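## 4. First wash and care settings

The quick card in the box tells you to plug in, press Start and enjoy. Skip it. The Movura compact washer ships with its program memory set for a factory test load, and the card doesn't mention that. Work through this section once before you put anything you like in the drum.

### 4.1 Clearing the factory program

1. Open both water taps fully. A half-open cold tap gives error E4, which the display calls "drain fault." It has nothing to do with the drain.
2. Close the door with the drum empty.
3. Turn the dial to Cotton and hold Temp until the display blinks.
4. Press Start. The cleaning run is listed as 39 minutes. Ours have all gone over, so don't stand there waiting for the beep.
5. When the door unlocks, wipe the rubber seal with a dry cloth.

> **Note:** The Sunel starter tablets packed with some units are described as "required for warranty." We could find no such requirement in the warranty text. Ordinary powder works.

### 4.2 Sorting

The Auto Sense program claims to tell fabrics apart by weight and how they soak up water. Maybe it can tell a towel from a sock. It can't read a care label, and it has no idea what color anything is. Sort by hand.

- Wash new prints and dark colors alone the first time, on Cold.
- Keep white items with colored sleeves or collars out of hot programs, whatever the label promises about fast dye.
- Turn printed shirts inside out.
- Close zippers and empty the pockets.

If you want to know whether a garment shrinks, lay it flat on a bed before the first wash, smooth it without pulling, and measure from collar to hem and along one sleeve. Write the numbers down. Measure again after it has dried flat. People who go by feel tend to blame the machine for shirts that were always short.
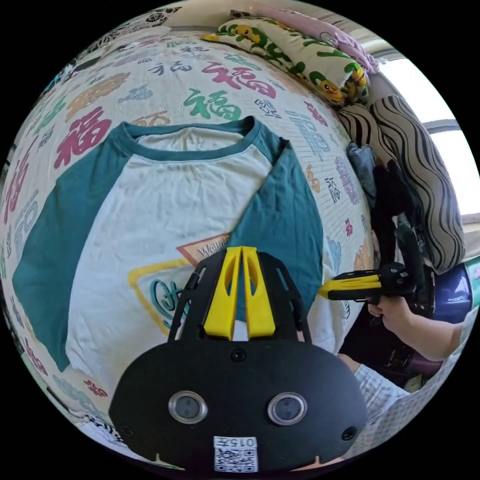 ### 4.3 Loading and detergent

1. Fill the drum loosely. You should be able to put your hand flat on top of the load. The number on the front panel is for dry cotton packed by someone with an interest in a big number.
2. Put detergent in the left compartment. The right one is for softener, and the middle one is for prewash.
3. Start with half the amount printed on the detergent box. Go up only if clothes come out dull or still smell.
4. Wash bedding on its own. A sheet will wrap itself around shirts and throw the spin off balance.

**Caution:** Don't use the Didetti clip-on dosing cup in this model. It is sold as a universal fit. In our trial it came off during the spin and scratched the door glass.

### 4.4 Picking a program

| Program | Use it for | Our opinion |
|---|---|---|
| Quick 16 | Lightly worn shirts, small loads | Rinses poorly with too much soap |
| Daily | Most clothes | The one to use |
| Eco | Sheets, towels | Very long; check your own meter before believing the savings |
| Steam Fresh | Nothing in particular | Warm and damp is all you get |

### 4.5 If the first load goes wrong

- **White streaks:** Too much powder. Run Rinse again with nothing added.
- **Loud knocking in the spin:** Check that all 4 shipping bolts are out. The manual that came before this one left that step until page 11.
- **Color has run:** Don't dry the load. Wash it again on Cold right away. Color remover sometimes helps, though the packet oversells it.
- **App says "Cycle complete" but the drum is full of water:** Trust the drum. Run Drain from the dial.

**Caution:** Never force the door while the lock light is on. If the light stays on after draining, unplug the machine and wait before trying the handle.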